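About Mellito

Mellito is a small shop in Dunmore that builds and programs bin-picking cells. We share a workshop with other makers and rent 2 bays at the back. We started with one secondhand arm and a borrowed compressor, and most of our fixtures are still made on site.

Our work is short-run automation for small businesses. A typical job takes 14 weeks from first visit to handover. We write the picking software, build the gripper fingers, route the cables and train your staff. Service contracts cover Dunmore and Urdale.

The Fatham cell is our own long-term build. It picks mixed items from a gray bin on a wooden table. The bin is held with spring clamps so we can change it quickly. Items vary in shape and size, from blocks to sunglasses.
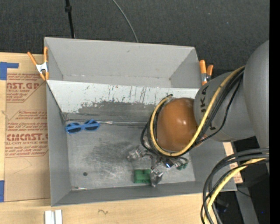

Mellito Workshop

The shop is open to visitors from 2 to 5 in the afternoon. Please call ahead if you want to see the Fatham cell running. We close for 2 weeks in December.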